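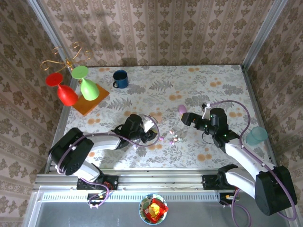 Back from Lomden, feet in a bowl of water, typing this before I forget it all.

So the health day. Second one we've done there. Village hall from eight in the morning, blood pressure at the front, sugar checks by the stage, eye tests in the little kitchen becuase it has the only blind that shuts. Mathur lent us the trestle tables and the van again. The van smells of onions. Very grateful anyway.

We had 2,000 leaflets printed. Far too many, most are still in my hall. What people wanted was to sit down and talk to someone who wasn't looking at a clock. A lot of sore knees. A lot of tablets taken at the wrong time of day, or shared with a husband.

Money, as a few of you asked. The Stusimero sponsored walk brought in £1,803 after costs. Paid for the test strips, the hall, lunch, and two new cuffs for the blood pressure machines (the old ones kept coming undone). What's left goes on reading glasses. We ran out of the stronger ones before eleven and I had to send people home with a promise, which I hated.

Things to fix. More chairs. Bigger sign on the road, the one we had faced the wrong way half the morning. Somebody who can do the forms in large print. And tea earlier, the queue was grumpy untill the urn got going.

Zevdale next, in May if the hall roof is done. Need drivers mostly, and anyone who can take blood pressure properly. Leave a comment or ring the usual number after six.

Going to bed now. Will put the thank yous up tomorrow.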